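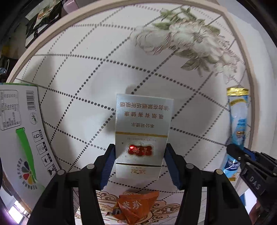 Health warning in Chinese on a cigarette pack, with "FILTER CIGARETTES" in small lettering below.

Vusen Package Warning Text Corpus

Search docs Enter a word or field name Go

Last updated: Apr 16, 2026

Summary

Vusen is a text corpus of printed warning and caution statements from retail packages. It covers tobacco, household cleaners, solvents, matches and lighters, batteries, over-the-counter medicine, and small electrical goods. Each record holds the wording of one statement as printed, a normalized form of the same wording, and a set of fields for language, product class, and placement on the package.

The corpus has 960 records. Of these, 600 have been checked against the source package and are marked status=checked. The rest are marked status=draft and should be left out of any published result.

No package scans are part of the release. The scans belong to the Lo Presti packaging collection and can be viewed there by request.

Files

records.tsv - one row per statement, UTF-8, tab separated, header row present
classes.tsv - product class codes and their long names
rules.txt - the Clellness normalization rules, in the order they are applied
conflicts.tsv - readings on which the annotators differed, with the final choice
CHANGES - release notes

Line endings are LF. Fields never contain tabs. A line break inside a printed statement is stored as the two-character sequence \n, so that one statement always fits on one row.

Fields in records.tsv

id: Record identifier. Stable across releases. Identifiers of deleted records are not reused.

text_raw: The statement as printed, including spelling errors, odd spacing, and missing punctuation. Letter case is kept. Hyphens at line ends are kept and followed by \n.

text_norm: The statement after the Clellness rules have been run. See below.

lang: Language tag. A statement printed in more than one language is split into one record per language, and the records share a value in group.

script: Script tag. Filled in for every record, even where the language makes it obvious.

class: Product class code, as listed in classes.tsv.

panel: Where the statement is printed. Values are front, back, side, top, base, insert, and unknown. For round containers, front means the panel that carries the largest brand name.

signal: Signal word, if any (for example DANGER, WARNING, CAUTION), in the original language. Empty if the statement has none.

source_voice: Who the statement speaks for. Values are maker, agency, law, and none. A statement that opens with a phrase meaning "this company advises" is coded maker, even where the wording is set by a rule outside the company. The field records what the text says about itself.

status: checked or draft.

group: Shared key for parallel statements on one package. Empty if the statement stands alone.

note: Free text. Not normalized and not meant for parsing.

How the text was collected

Packages in the Lo Presti collection were scanned flat at 600 dpi after being opened along the glue seam. Packages that could not be opened without damage were transcribed by eye from the closed package. Curved metal containers were also transcribed by eye. In both cases the note field contains the word "closed".

Transcription was done in Stenus, a plain line editor that shows one statement at a time and hides the rest of the record. Hiding the product class was a design choice. In an early trial with the class visible, transcribers filled in damaged words from memory of similar packages, and the resulting text was cleaner than the print.

Each checked record was transcribed by 2 annotators working separately. Where the readings matched after whitespace was collapsed, the record was accepted. Where they did not match, both readings went to conflicts.tsv and a third reader chose between them or entered a new one. The third reader did see the scan but did not see which annotator had written which reading.

Draft records have a single reading.

Normalization

The Clellness rules turn text_raw into text_norm. They are applied once, top to bottom, and are not run again on their own output. The main steps are:

Join words split by a line-end hyphen, if the joined form is in the word list for the language.
Replace \n with a single space. For scripts written without spaces between words, remove \n and insert nothing.
Collapse runs of spaces.
Map full-width Latin letters and digits to their regular forms.
Map decorative quotation marks to straight ones.
Lowercase scripts that have case, except for chemical symbols and unit names.
Remove registered and trademark signs.

Spelling is not corrected. Traditional and simplified Chinese characters are not converted into each other. Diacritics are kept.

The second step caused most of the errors found in the previous release. Where a Chinese statement is set on separate lines with no punctuation, the line break is often the only mark between clauses. Removing it runs the clauses together. Users who need clause boundaries should work from text_raw and split on \n.

Intended use

The corpus was built for the study of wording: how warnings are phrased, how the phrasing differs between product classes, and how closely parallel statements in different languages match each other. It has also been used to test hyphenation and line-joining code, and it is small enough to be read through in full.

It is not a legal reference. Wording rules change, and a statement in the corpus may have been withdrawn or replaced. Nothing in the data shows whether a package met the rules in force when it was sold.

It is not a safety reference either. Do not use the text to decide how a product should be stored, handled, or thrown away.

Known limits

The collection was built by donation and reflects what people kept. Tobacco and matches are heavily represented. Medicine is thin, as most donors threw out the boxes and kept the inserts.

Print dates are missing for most packages and are left out of the release entirely. Dates written on packages by donors were not treated as reliable.

Pictograms are not encoded. A statement that consists only of a symbol has no record, and a statement next to a symbol is recorded without it. Type size and color are not encoded.

Embossed text on metal and molded text on plastic were transcribed only where they could be read without rubbing or side lighting.

Short statements repeated on several panels of one package produce one record per panel. Word counts taken over the whole file will therefore favor packages that repeat themselves. To avoid this, drop rows with the same group and text_norm.

Agreement between annotators was lowest for the panel field on soft packs and pouches, where front and back can be hard to tell apart. Treat panel with care for those classes.

Loading the data

Any reader that handles tab-separated files will work, provided that quote handling is turned off. Straight quotation marks appear in text_norm as ordinary characters and are not escaped. Spreadsheet programs tend to read leading hyphens and equals signs as formulas. Import all columns as text.

Sort order in the file is by id and has no other meaning.

Changes

The December release split source_voice out of the signal field, where the two had been mixed. Scripts that read signal from older files need to be updated.

The current release fixes line joining in records tagged with more than one script, adds conflicts.tsv, and moves several battery records from the electrical class to their own class. No identifiers were changed.

Reporting errors

Send the record id, the field, the current value, and the proposed value. Reports about text_raw need a legible scan or photo of the same printing. Reports about text_norm should name the Clellness rule that produced the error. Requests to correct the spelling in text_raw will be closed.

Contact the Vusen maintainers | Copyright Vusen | Back to top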